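Snack counter layout - what goes at the front?
Forum: Small Shops and Kiosks

plellby_kiosk
Posted 2019-07-11
We've got 2 metres of counter to fill at the community centre and I can't settle on a layout. Stock is cereal bars, wrapped rolls, biscuits and a few small bottled drinks. At the moment it all stands in rows and looks like a cupboard. How do you lot set yours out?

Emil Fankhauser
Bars in a flat tray at the back, anything wrapped in foil in a basket in front of it. Foil packages slide about if you stack them on a bare top. I had mine on a Grendska tray for years and they ended up on the floor most mornings.

Small bottles want height. I use a clear stepped stand, the acrylic sort, and put them on the upper steps.

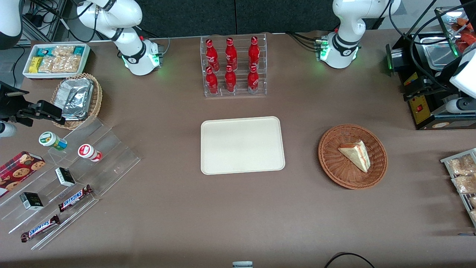 Keep the bars sorted by wrapper colour as well. People find the yellow ones faster when they aren't mixed in with the clear bags, and you can see what needs topping up. Biscuit boxes I lean against the side of the stand with the front showing.

marrowfat
Disagree about the stand. Acrylic scratches if you so much as look at it, and bottles get knocked over on the steps. I went back to a plain shelf in April and haven't missed it. Baskets are fine.

Emil Fankhauser
Mine was 14 pounds and has lasted. Wipe it with a soft cloth, not kitchen roll. Bottles do tip now and then, I'll give you that.

plellby_kiosk
Wicker or wire for the basket? The Brandari wire one is cheaper but the gaps look wide.

Tsung-han Lo
Wicker. Round, and not too deep or the bottom layer never gets sold. We put 33 rolls in a deep one once and were throwing out the ones underneath by the end of the week.

marrowfat
Wire with a cloth in it does the same job and you can wash it.

Tsung-han Lo
True, if you remember to wash the cloth.

plellby_kiosk
Going for wicker, and I'll borrow a stand from the Kofler shop before I buy one. The counter is 60 cm deep, so tray at the back and basket in front should fit. Will report back once it's set up.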